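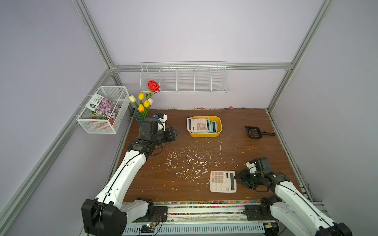 スタッドトン共同工房だより 2018年9月号

## 奥の作業台から:ドラルナ、電卓をつかむ

前号で「来月には動いている予定です」と書いたところ、レト・タナーさんから「その一文は春から毎号載っている」とご指摘をいただきました。バックナンバーを読む方がいるとは思っていませんでした。今号からは予定を書くのをやめ、動いたところだけ書きます。

ドラルナというのは、奥の作業台で組んでいる双腕機の名前です。命名はサルラ・プラジャパティさんで、由来を聞いても「響き」としか教えてもらえません。アルミフレームで囲った木の天板の手前に白い腕が左右に立っていて、机の上の物をつかんで運ぶ。やっていることはそれだけです。見学の方には毎回「それで、何ができるんですか」と聞かれ、毎回「物をつかんで運びます」と答え、毎回少し間があきます。

### 題材が電卓になった経緯

はじめはスポンジのブロックで練習していました。軽くて、柔らかくて、落としても音がしない。ディーパク・シャキャさんに言わせると、これがいけなかったそうです。スポンジは指がどこに当たろうとつかめてしまうので、人間のほうが上達した気になる。実際、スポンジ時代の記録を読み返すと、われわれはかなり得意げです。

次に木の積み木、その次がトランプの箱でした。トランプの箱は指の力を強くしすぎてつぶし、予備もつぶし、三つめを買う前に会議になりました。そこでレカ・マルホトラさんが家の引き出しから持ってきたのが電卓です。薄い、角が丸い、表がでこぼこで裏は平ら、平らに置くと指を差し込むすきまがほとんどない。つかみにくさの見本市のような品物です。しかもつぶすと怒られる。

「計算もさせたらどうか」という声が複数の方から寄せられました。キー押しは指先の作り直しが要るので先の話です。それから、足し算なら人間がやったほうが早いと思います。

### 腕の付け根とケーブルの話

この一か月でいちばん時間を食ったのは、つかむ動作とは縁のないところでした。左腕の付け根です。

台座を留めるねじが、動かしているうちに少しずつゆるみます。ゆるむと腕の先が下がり、下がった分だけ補正値を足し、足した値を忘れたころに誰かが親切にねじを締める。すると今度は先が上がりすぎて、何もない空中を堂々とつかみます。補正を入れた人も、ねじを締めた人も、それぞれ正しいことをしているのが腹立たしいところです。

対策として、ねじを締めたら作業ノートに書くことにしました。もう一つの対策として、ゆるみ止めを塗りました。効いているのは後のほうだと思いますが、ノートの書き込みは熱心に続いています。「締まっていた」とだけ書かれたページもあります。

ケーブルも引き直しました。以前は関節の外側に大きくたるませていたのですが、腕を内側にたたむたびに自分のケーブルを押しのけるので、リンクに沿わせて留め直しています。関節の前後にはゆとりを残し、まっすぐな部分だけ固定する。書いてしまえば一行ですが、結束バンドの袋がひとつ空になりました。切りくずは拾ってください。掃除機のノズルに縦に入ると取れません。

### 手首のカメラ

グリッパーにはそれぞれ小さなカメラを載せています。台座は印刷品で、初版は取り付け位置が高すぎ、指先と物の間がよく見えませんでした。カリス・セイスさんが50ミリ下げた版を作ったら、今度は指がよく見えすぎて物が見えない。結局その間のどこかに落ち着いたのですが、どこに落ち着いたのか図面に反映されていないので、いま付いているものが割れると困ります。カリスさん、これを読んだら図面をお願いします。

カメラを付けてから、失敗の見え方が変わりました。横から見ていると「惜しい」としか言えなかったものが、手首から見ると指の片方がキーの列に引っかかっているのがよくわかります。惜しくもなんともない。電卓の長い辺を両側からはさむつもりで、片側は上に乗り上げているだけ、ということがずいぶんありました。 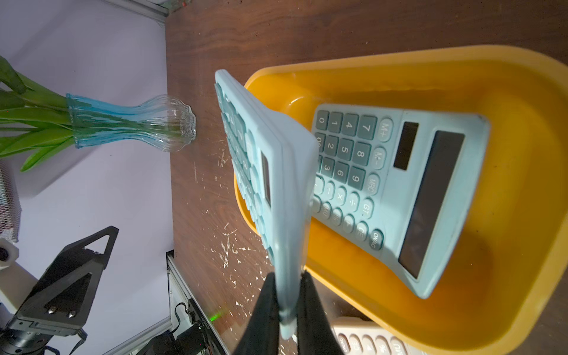
*手首のカメラから。水色の電卓をつかんだところ。右は黄色いトレイ。*

つかんだあとの傾きも、横からではあまり気になりませんでした。角のほうではさむと、電卓は指の間でくるりと回ろうとします。回っても落ちなければよしとするか、まっすぐ持ち直すまで先へ進まないか。工房内で意見が割れています。ディーパクさんは持ち直し派、レカさんは「トレイに入れば一緒」派です。筆者は、昼食の時間までに終わる派です。

### 記録の数字について

つかむ練習は200回を超えました。成功率を載せてほしいという要望がありましたが、成功の定義が途中で変わっているので割り算ができません。初期は「持ち上がったら成功」、その次は「トレイの上まで来たら成功」、いまは「トレイに入って、ふちに引っかからず、先に入っているものを押し出さなければ成功」です。機械は進歩しているのに成績は横ばいという、どこの学校でも聞くような話になっています。

動作記録のファイルは通し番号で1413まで来ています。練習の回数と合わないのは、起動して何もせずに止めたぶんも律儀に一件と数えるためです。中身が空のものは近いうちに捨てます。残しておきたい空のファイルがある方は申し出てください。

### 左右の腕の仲

片方の腕だけで動かしているうちは平和でした。両方を同時に動かすと、二本とも最短距離で同じ場所へ行きたがります。天板の真ん中あたりが交差点で、信号はありません。

いまのところ、真ん中の帯には一度に片方しか入れない、という乱暴な決まりで運用しています。待つほうの腕は、帯の外で姿勢を保ったままじっとしています。見ていると気の毒になるのか、見学に来た方がよく待っているほうに話しかけます。返事はしません。

受け渡しも試しました。右がつかんだ電卓を左が受け取る、というやつです。右が放すのを左が待ち、左がしっかり握るのを右が待つ。そのまま両者譲らず、レトさんが停止ボタンを押すまで電卓は宙に浮いていました。停止ボタンの位置は、作業台の前に立って右手の届くところに移してあります。動かす前に一度手を伸ばして確かめてください。

### 材料のこと

天板の下の補強はバックウッドの端材箱から選びました。反りの少ないものを探したつもりでしたが、並べて留めてみるとそれぞれ別の方向に反っていて、合計するとだいたい平らです。設計どおりということにしてあります。

フレームの継手はヴェスタゴーでまとめて買ったものです。角の継手に予備が一つもありません。次に注文を出す方は、ついでに加えておいてください。六角レンチも一本、夏から行方不明です。柄に青いテープが巻いてあります。自転車を直した心当たりのある方は、かばんの底を見てください。

### 手伝える方へ

次にやりたいのは、トレイの中で電卓が重なったときの取り出しです。上のものを持ち上げようとして下のものまで連れてくる、という現象がすでに確認されています。指先に貼るゴムの厚さを変えて試すつもりなので、薄いゴムシートの切れ端があれば作業台の引き出しに入れておいてください。引き出しは上から2段目です。いちばん上は結束バンドで埋まっています。

電卓の寄付も受け付けます。条件は、電池の液漏れがないことと、戻ってこなくても泣かないこと。大型の卓上機で印字用の紙が出てくるものを申し出てくださった方、お気持ちだけいただきます。グリッパーがそこまで開きません。

動かす練習をしてみたい方は、ディーパクさんかカリスさんに声をかけてください。髪の長い方は結んで、袖はまくってもらいます。操作は二十分もあれば覚えられますが、つかみそこねた電卓に向かって「いまのは機械が悪い」と言わずに済むようになるまでは、もう少しかかるようです。

作業ノートは緑の表紙の二冊目に入りました。一冊目は棚に立ててあります。ねじの記述が多いです。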